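Grollov Residences
Housekeeping Guidance for Residents: Beds, Blankets and Bedroom Linen

This page sets out the standard of bed care recommended in all Grollov residences. It applies to furnished studios and shared apartments alike. Residents who supply their own bedding are encouraged to follow the same guidance, as the mattresses and doonas remain the property of the residence.

Airing the bed

On rising, fold the top covers back to the foot of the bed and leave the mattress exposed while you shower and have breakfast. Open the window where the weather permits. In February, when humidity in the east-facing rooms is at its highest, run the ceiling fan on low as well. Covers should not be pulled up over a bed that still feels damp or warm to the touch.

Fleece throws and blankets

Fleece holds lint, hair and crumbs more readily than woven cotton. Take the throw outside and shake it firmly from two corners before it goes back on the bed. If shaking does not clear it, lay the throw flat and work along its length with a dry rubber glove, moving in one direction only.

Wash fleece separately from towels, at no more than 40 degrees, with a mild liquid detergent and no fabric softener. Close any zips in the same load. Dry on the line or on an airer; the communal dryers may be used on the cool setting only. Do not iron fleece, and take particular care with any throw that has raised lettering or an embossed pattern, as heat will flatten it permanently.

Loose threads

Look over the throw each time it is stripped from the bed. Threads tend to disappear into the folds when a blanket is left in a heap, and a striped pattern makes them harder to find. A loose thread should never be pulled. Lay the fabric flat, establish whether the thread is attached, and trim it close with small scissors. Where it comes from a hem, secure the last few stitches by hand before the next wash. 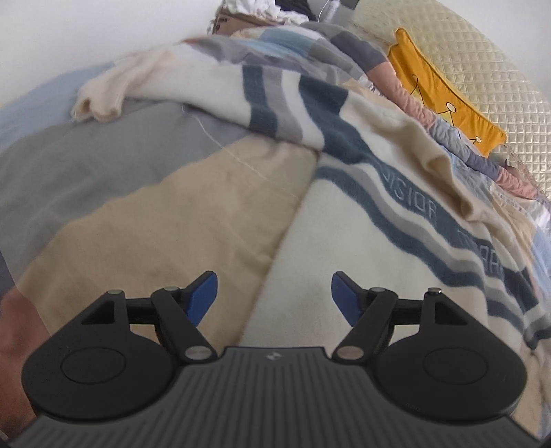

Folding and putting away

1. Spread the throw across the made bed and smooth it from the centre outwards.
2. Fold it lengthwise into 3, keeping the edges level.
3. Fold the strip in half, then in half again.
4. Place it at the foot of the bed, or in the upper section of the wardrobe if it is not in nightly use.

Spare blankets are to be stored clean and fully dry, in a cotton bag or pillowcase. Plastic bags are not suitable for long storage. Nothing is to be kept beneath the bed within 4 centimetres of the wall vent.

Replacement linen

Requests for replacement linen should be addressed to Wiesława Jakubowski, Housekeeping Supervisor, at the Nowicki Building office. Please state your room number and the size of the bed. Worn linen may be handed in at the same counter.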